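Home | Our Work | Reports | Contact

October
By Zakhar Bondarchuk

Dear friends at the Vavaretti fund, it has been a good, busy stretch for our hate crime reporting line in Velmont. We took 68 calls, and 396 people came to the evening talks (more than we had chairs for!).
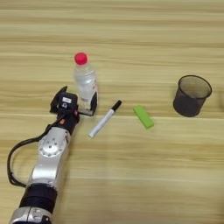

SAFETY & JUSTICE

Of your grant, 4000 is still unspent, and we'd like to put it toward a second interpreter for the Thursday shift. The police liaison desk has agreed to meet us monthly, which I'm very glad of.

Comments (2)

Ndung'u: Will the talks come to the east side?

wren_k: Thank you all, my mother used the line.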